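Wanted: a second pair of hands for dishes and props (part-time, starting May)

Hi! I'm Ilse Kleinschmidt, and I look after the tableware at Tulley. We're a small tabletop studio, which means that most of what I touch in a day is plates, bowls, cups, little dishes and the cloth they sit on. There's far too much of it for one person now (the shelves hold 400 pieces and I keep buying more, sorry Deirdre) so I'm looking for somebody to share the job with me.

What you'd be doing: mornings are mostly setting out. You get a list, you pull the pieces, you check them for chips and fingerprints and you put them on the table the way the list says. Then things get swapped, moved a little to the left, swapped back. In the afternoon it all gets washed by hand, dried and put away in the right spot. The right spot matters a lot to me! I've labeled every shelf, and if you think my labels could be better I want to hear it.

There's also a good bit of fabric work. We use green backdrops and black table covers, and they need steaming, folding, de-linting and now and then a trip to the laundromat. If you own a cat, bring a lint roller. If you own two cats, bring the big one.

Who I'd love to hear from: anyone careful and reasonably patient. You don't need studio experience. Restaurant people have been great at this, and so was a retired school librarian who worked with me for 33 weeks and left my cupboards in better order than she found them. You should be okay standing for a few hours and lifting a crate of stoneware with help. Being fussy about color is a real plus. We have plenty of pieces that are plain on the outside and loud on the inside, and they have to go back with their own kind or I spend the next morning hunting for them.

Hours are 9 to 2:30, four days a week, and we can talk about which four. Pay is $21 an hour to start, with a look at that after the first couple of months.

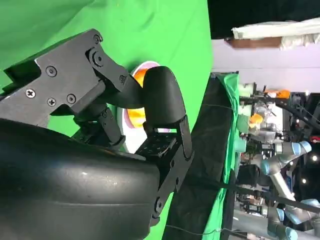 White dishes with orange inside are my current favorites, by the way, so you'll be seeing a lot of those. The orange looks wonderful near the green cloth. They live on the Bititz shelf (named after the shop where I bought my first set), next to the Ekow bowls and the tall Tokgöz cups that I'm always nervous about stacking. You'll get a proper tour on your first morning, and coffee.

To apply, send a few lines about yourself to Deirdre Carroll at the front office, or drop a note in the mailbox at number 81. No resume needed, though I'll happily read one. Tell me when you could start and what the kitchen cupboards look like at your place. Messy is fine, I'm just curious!

Deirdre will call you to set up a visit, and we'll pay you for a two-hour tryout so you can see if you like it. Parking is behind the building, and the 77 bus stops right across the street.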